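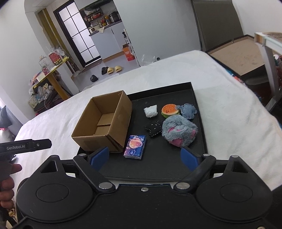 Stillham toy appeal returns in May with new packing guide

Residents of Stillham and Fondley are being asked to look out the soft toys they no longer need and box them up for this year's Harries Toy Appeal, which opens in May.

The appeal passes clean, used toys to playgroups and family centres in the Pasberg area. Last year it took in 2000 toys from 600 homes. Many came in bin bags, and sorting them went on well into the summer.

This year households are asked to use a plain cardboard box and to pack it at home. A free guide, one side of paper, explains how. It suggests putting everything out on a tray first, where small toys are less likely to roll off and get lost, and checking seams, eyes and labels before anything goes in. Large plush toys go at the bottom and small ones on top. 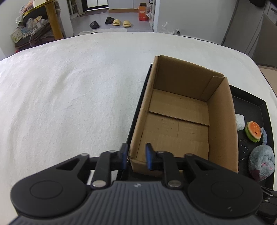
Soft toys and an open box on a tray, ready for packing.

Wael Salem, who runs the appeal, said: “A small box is fine. We would sooner have 10 toys in good order than a big bag we have to go through twice. Squashy toys are welcome too – food shapes, animals, anything soft – as long as they are clean and not split.”

Toys with batteries, loose beads or missing parts cannot be taken. Boxes should be left open so that they can be checked at the desk.

Boxes can be handed in at Harries, 1783 Fondley Road, Stillham, until 4pm. Copies of the guide are available at the same desk.

ENDS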